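# Pencil cup

A **pencil cup** (also called a pen cup, pencil pot, pen holder, or, in older American catalogs, a *pencil stand*) is a small open container kept on a desk or shelf to hold writing tools upright. It is one of the humblest pieces of office equipment there is, and also one of the most widely owned, turning up in kitchens, classrooms, workshops, hotel lobbies, and the studios of people who draw for a living. Almost any vessel of the right height can serve the purpose, and a great many pencil cups began life as mugs, jars, or soup cans.

## Name and scope

The word "cup" is used loosely. Collectors and shopkeepers usually keep it for a single open chamber with no lid, while a piece with several chambers, a drawer, or a slot for notes is called a *desk organizer* or *desk tidy*. A flat dish for pens laid on their sides is a *pen tray*, and a weighted base with a socket for one pen is a *pen stand*. The lines between these are soft, and many sellers don't bother with them at all.

The *brush pot* of East Asian writing desks is a close relative and a much older one. Traditionally made of bamboo, wood, or porcelain, and often carved or painted with great care, it held the writer's brushes between uses and was counted among the proper furnishings of a scholar's table. Some writers treat the pencil cup as a plain descendant of the brush pot. Others feel the two grew up separately, out of the same simple need, and it is hard to settle the matter either way.

## History

For a long time, European and American desks had little call for an upright cup. Quills were delicate and were more often laid in trays or stood in the holes of an inkstand, and the inkstand itself was the main ornament of the desk. Wood-cased pencils were sturdier, and once they became cheap enough that a household might own a handful of them, people began dropping them into whatever was nearby - a tumbler, a chipped teacup, a tobacco tin.

Purpose-made cups followed as office work grew and supply houses found they could sell matching sets. A typical set paired the cup with a blotter, a letter rack, and a calendar holder, all in the same leather, brass, or pressed metal. The spread of the ballpoint pen, which needed no inkwell and very little looking after, took away most of the reason for the old inkstand and left the cup as the natural home for nearly everything a person wrote with.

Small makers have come and gone in the trade. Blomqvist, a family firm of metal spinners, issued its first seamless steel cup in June of its second year in business and kept the same shape in its catalog, with hardly a change, until the workshop closed. The Merov glassworks sold a heavy pressed cup with a ribbed wall, much liked by architects for its weight and much disliked by everyone who had to move it. Stunari, better known for kitchen crocks, made a stoneware version that was really its utensil jar scaled down, and the company was cheerful enough to say so on the box.

## Materials and construction

Wood and bamboo cups are usually turned or built up from thin boards, and they are quiet in use, a point that matters more than you might expect in a shared room. Ceramic cups are heavy and steady but will chip at the lip. Leather ones need a stiff core to keep their shape. Molded plastic is light and inexpensive, and makers often add a ring of rubber or cork at the foot so that the cup doesn't skate across the desk when a pen is pulled out in a hurry.

Metal mesh has become one of the most familiar materials of all. In the usual method a sheet of fine mesh is rolled into a cylinder, joined along one side, and finished with a solid band at the rim and a pressed base at the bottom. The result uses little metal, stacks well for shipping, and lets dust and eraser crumbs show before too much of either has gathered. Black and silver finishes are the most common, although white and bright colors are sold for schools and children's rooms. 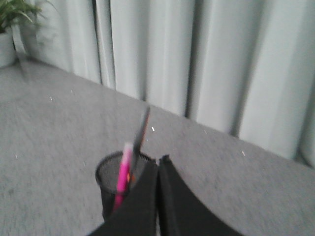
*A black wire-mesh pencil cup with a round open rim.*

## Proportions

The height of a cup is a matter of balance. Too short, and a new pencil will lean far over and pull the whole thing down with it; too tall, and a well-sharpened stub disappears to the bottom and has to be fished out with two fingers or tipped onto the desk. In his small handbook on desk furnishings, Bendik Söderlund suggested that the wall should come up a little past the middle of an unsharpened pencil, and that the opening should be wide enough for a hand to feel around inside. He also noted, rather fondly, that his own favorite was a marmalade jar that met neither rule.

Weight matters as well. The Merov glass cup came in at 520 grams empty, while the lightest of the plastic cups sold by Pernisska weighed 215 grams with its rubber foot attached. Either will stay put with an ordinary load of pens, but scissors and long rulers are another story, and a person who keeps them in the same cup is better served by the heavier kind.

## Use and care

Most people sort the contents very little. Artists are an exception and may keep several cups going at once, with hard pencils in one, soft pencils in another, and brushes standing handle-down in a third so the bristles aren't crushed. Fountain pens are often stored with the nib facing up, and felt-tip markers are often kept flat, which makes a cup a poor place for them over the long run.

Cleaning is simple. Solid cups can be wiped out with a damp cloth, and mesh ones do well with a soft brush followed by a thorough drying, especially near the base where water can settle. Graphite marks on unglazed clay may lift with a white eraser - a pleasing bit of symmetry for anyone who enjoys that sort of thing.

## Collecting

Pencil cups are collected mostly as a side interest by people who already gather pens, advertising tins, or souvenir china. Printed cups given away by banks and lumberyards are plentiful and inexpensive. Complete desk sets are harder to find, as the cup was the piece most likely to wander off to another room. The Blomqvist catalog listed 287 desk articles at its fullest, of which only 9 were cups, and the spun steel model is the one most often looked for today.

## See also

- Brush pot
- Desk organizer
- Inkstand
- Pen tray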